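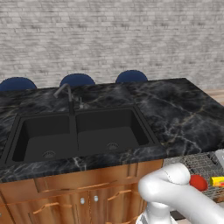

Comparing Two Grippers in the Simulated Kitchen

Guidance for registered users of the Kininell simulation service
Last revised 9 May 2019

1. Purpose

This page sets out the procedure for comparing two grippers on the same arm in the simulated kitchen. It applies to the Cludix two-finger gripper and the Shahbazi three-finger gripper. Users who wish to test another model should first ask the laboratory to check the model file.

The procedure takes most of a working day, although the greater part of that time is unattended. Users are expected to have completed the introductory session and to hold a valid account on the Gresgate server.

2. Before you begin

Open the kitchen with the island and the double-basin sink. The older kitchen, with a single sink, was withdrawn in December and results obtained in it should not be placed beside new ones.

Load the arm without a gripper and move it to the home position. Confirm that all joints report zero error. If any joint does not, reload the arm. Do not correct the joint by hand, as the correction is not stored in the log.

Create one folder for each gripper. Folder names should contain the gripper name and your user number, with no spaces.

3. Setting up the first gripper

Attach the Cludix gripper from the tool menu and enter its mass and finger length from the data sheet supplied with the model. Set the closing force to 9 newtons. The same force must be entered later for the second gripper, even where the maker recommends a different value.

Select the round test object and place it at the marked start point. The target is the left basin of the sink. The arm must lift the object, carry it over the edge of the counter and release it inside the basin. Contact with the tap ends the attempt and is recorded as a collision.

Run three attempts with the display switched on and watch each of them to the end. Faults in the set-up usually show themselves at this stage. The most common are a gripper attached with the wrong rotation and an object that sinks slightly into the surface beneath it. In the second case, reduce the time step and reload the kitchen.

4. Running the trials

Switch the display off and start a batch of 200 attempts. The time limit for a single attempt is 480 simulation steps. An attempt that reaches the limit is recorded as incomplete and is kept in the results.

The random seed must be written down before the batch is started. A batch without a recorded seed cannot be accepted for the shared results table.

When the batch has finished, copy the log to the first folder and return the arm to the home position. Remove the Cludix gripper, attach the Shahbazi gripper and repeat sections 3 and 4 with the same seed. Its third finger changes the reach of the tool, so the grasp point must be set again. Leave the camera, lighting and time step unchanged.

5. Reading the results

Compare completed attempts first, then collisions, then dropped objects. Average time should be calculated from completed attempts only.

A small difference between two batches should be treated with care. Where the totals are close, run a further batch for each gripper with a new seed and report both pairs. Simulated contact is a simplified form of real contact, and a result obtained here does not replace a trial on the physical arm.

6. Submitting your logs

Logs should be uploaded to the shared results table, which at present holds 1,839 batches. State the software version, the seed and the closing force. Submissions are checked by Majdi Nassar, to whom questions about this procedure should also be addressed through the service desk.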